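## Doltix handheld demonstration gripper, kit version

Our shop bought two Doltix kits in October to replace joystick teleoperation for short tabletop tasks. Each kit has a trigger handle, two interchangeable fingers, a wrist camera and a dock for charging. Weight with the battery fitted is 952 g on our scale. Assembly took 27 minutes, most of it spent on the camera bracket screws, which are too short for the supplied washers.
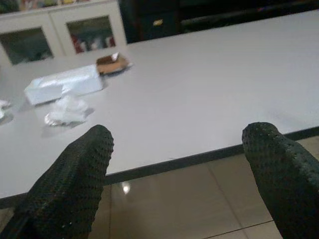 Finger covers are the best part of the kit. Doltix ships a smooth set and a textured set, and we have stayed with the textured one. The raised bumps run all the way over the rounded tips, so contact can be made at a steep angle. Crumpled white wads are a good test piece: the smooth covers pushed them along the tabletop, and the textured covers usually picked them up on the first close.

Amerley Sarpong recorded 202 demonstrations with the handle and roughly 700 with our older Lulholm remote station. The handle was faster per episode. The remote station still gives cleaner wrist paths, and its logs need less trimming before training.

Complaints: the trigger spring is stiff, the export tool drops the last few samples if recording is stopped during a close, and replacement covers are sold only in pairs through Denham.

Rating: 4 out of 5. Buy the textured covers as spares with the first order.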